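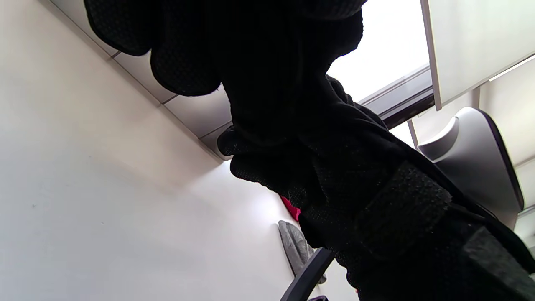

벽지 스티머가 있으면 오래된 벽지를 혼자서도 벗길 수 있을까?

벽지 종류에 달렸다. 종이로 된 합지는 스팀을 쐬면 꽤 순순히 떨어지고, 겉에 비닐층이 있는 실크벽지는 그 층을 먼저 걷어내야 김이 먹는다. 페인트가 덧칠된 벽지라면 칼집부터 내고 하루를 넉넉히 비워 두는 편이 좋다.

스칼라(Skála) 론두스(Rondus) 벽지 스티머 사용기

이사 온 집 작은방에는 벽지가 네 겹 있었다. 맨 위는 아이보리색 합지, 그 밑은 연두색 잔꽃, 그 밑은 갈색 격자, 마지막은 한때 은색이었을 것으로 짐작되는 무언가였다. 전 주인들은 다들 벽지를 바르는 사람이었고 떼는 역할은 내게 돌아왔다.

처음에는 분무기와 헤라로 시작했다. 주방세제를 조금 푼 물을 뿌리고 기다렸다가 긁는 방식인데, 인터넷에서는 이걸 '간단한 방법'이라고 부른다. 저녁 내내 긁어서 문짝 반만 한 면적을 벗겼고, 다음 날 젓가락질이 불편했다. 그래서 산 것이 론두스다.

구성은 단출하다. 물통 겸 보일러가 달린 본체, 호스, 네모난 스팀판, 깔때기, 그리고 열두 개 언어로 쓰인 설명서. 한국어는 그 열두 개에 들지 못했다. 다만 그림이 워낙 자세해서 큰 문제는 없었다. 그림 속 인물은 작업 내내 웃고 있는데, 이 부분만은 따라 하지 못했다.

소비전력은 거의 2,000와트다. 오래된 집에서 멀티탭에 물려 쓰기에는 부담스러운 숫자라 벽 콘센트에 바로 꽂았다. 전선은 짧은 편이다. 방 반대쪽 벽으로 넘어가면 본체가 방 한가운데까지 겨우 나오고, 나머지는 호스 길이로 버텨야 한다. 스위치를 켜면 한동안 아무 일도 일어나지 않다가 본체가 주전자처럼 웅얼거리기 시작한다. 그 사이에 커피를 한 잔 탔다.

스팀판은 호스를 빼고 790그램이라고 적혀 있다. 가볍다고 생각했다. 천장 가까이에 대고 팔을 든 채 서 있어 보기 전까지는 그랬다. 손잡이 각도는 가슴 높이에서 가장 편하고, 머리 위로 올라가면 맺힌 물이 손목 쪽으로 흘러내린다. 미지근한 물이면 참겠는데 그렇지가 않다. 소매가 긴 옷을 입고 내열 장갑을 끼라는 설명서의 경고는 과장이 아니었다. 장갑은 들어 있지 않으니 따로 사야 한다. 면장갑은 젖는 순간 사정이 더 나빠지므로 권하지 않는다.

이제 성능 이야기다. 합지 벽에서는 불만이 없다. 판을 대고 천천히 스물까지 세고 옆으로 옮긴 다음, 방금 댔던 자리에 헤라를 눕혀 밀면 종이가 두툼한 띠로 말려 올라온다. 두 겹이 한꺼번에 떨어질 때의 기분은 글로 옮기기가 조금 민망하다. 연두색 잔꽃은 저항 없이 떠났다. 갈색 격자는 풀을 어찌나 많이 발랐는지 같은 자리를 두세 번씩 쐬어야 했고, 은색이었던 것은 종이라기보다 벽의 일부가 되어 있어서 칼집 내는 롤러를 따로 사 왔다. 론두스에도 작은 칼집 도구가 들어 있기는 하다. 피자 칼을 닮았고, 피자에는 잘 들 것 같다.

석고보드 벽에서는 욕심을 내면 안 된다. 한자리에 오래 대고 있으면 석고보드 겉종이까지 불어서 벽지와 함께 일어난다. 나는 창문 옆에서 전화를 받다가 손바닥만 한 자국을 만들었다. 퍼티로 메우고 사포질을 했지만 오후 햇빛이 비스듬히 들면 아직도 어디인지 안다. 콘크리트 벽은 훨씬 너그럽다. 대신 차가운 벽이라 물이 줄줄 흐른다. 바닥에는 비닐만 깔지 말고 그 위에 헌 수건을 한 줄 더 까는 것이 낫다. 콘센트 둘레는 차단기를 내린 뒤 스팀 없이 분무기로 조금씩 불려서 손으로 뗐다.

작업은 2월에 했다. 창문을 열면 춥고 닫으면 방이 목욕탕이 된다. 결국 문을 손가락 두 개만큼 열어 놓고 했는데, 거실에 있던 책 몇 권이 물결 모양이 되었다. 계절을 고를 수 있는 분은 부디 고르시기를.

판매 페이지에는 사용자 후기가 231개 달려 있다. 밤에 다 읽었다. 자랑은 아니다. 그중 말루 뇌르고르(Malou Nørgaard)라는 사람의 후기가 가장 쓸모 있었는데, 물을 넣을 때 처음부터 뜨거운 물을 쓰면 예열이 눈에 띄게 빨라진다는 내용이었다. 설명서에는 찬물만 쓰라고 되어 있어서 나는 찬물을 썼고, 커피를 한 잔 더 마셨다. 두샨 미할리크(Dušan Michalík)라는 사람은 별 하나를 주면서 '벽지가 떨어졌다'고만 썼다. 떼려고 산 것인지 아닌지 알 수가 없다.

예전에 친척 집에서 빌려 쓴 오코도라(Okodora) 제품과 비교하자면, 오코도라는 판이 더 넓어서 큰 벽에 유리하고 호스가 뻣뻣해서 모든 벽에 불리하다. 론두스의 호스는 부드럽게 따라오고 발에 걸려도 본체가 쉽게 넘어가지 않는다. 물통은 오코도라 쪽이 크다. 론두스는 벽 한 면을 마칠 즈음이면 물이 바닥나는데, 뜨거운 상태에서 뚜껑을 열면 안 되니 식을 때까지 또 기다려야 한다. 기다림이 싫은 사람에게 맞는 기계는 아니다. 수위 창이 있긴 해도 본체 뒤쪽, 그것도 아래쪽에 있어서 확인하려면 매번 무릎을 꿇어야 한다. 설계한 분이 이 기계를 매우 존경하셨던 모양이다.

뒷정리는 쉽다. 식힌 다음 물을 버리고 뚜껑을 연 채 말리면 된다. 판 안쪽에 풀 찌꺼기가 끼는데 굳기 전에 칫솔로 문지르면 떨어진다. 다음 날 하려고 미뤄 두면 칫솔이 진다. 보증 기간은 2년이고, 일반 가정에서 벽지를 2년 안에 또 떼는 일이 얼마나 있을지는 잘 모르겠다.

좋은 점
합지에는 확실히 잘 듣는다. 호스가 유연하다. 본체가 안정적이다.

아쉬운 점
전선이 짧다. 수위 창 위치. 딸려 오는 칼집 도구. 머리 위 작업 때 흐르는 물.

방 하나만 할 거라면 빌리는 쪽을 먼저 알아보시라고 하고 싶다. 동네 공구 대여점에 스티머가 있는 경우가 있고, 하루면 작은방 하나는 끝난다. 둘 이상이라면 사도 본전은 뽑는다. 나는 안방까지 끝냈고 복도는 아직이다. 복도 벽지 귀퉁이를 살짝 들춰 보니 밑에 체리색 나무 무늬가 있기에 도로 눌러 놓았다.

별 다섯 개 중 네 개. 깎인 하나는 수위 창 몫이다.

덧붙임. 댓글로 아스테드(Asstead) 제품은 어떠냐고 물으신 분이 있는데 써 보지 않아서 모른다. 사진으로 보면 수위 창이 앞에 있다.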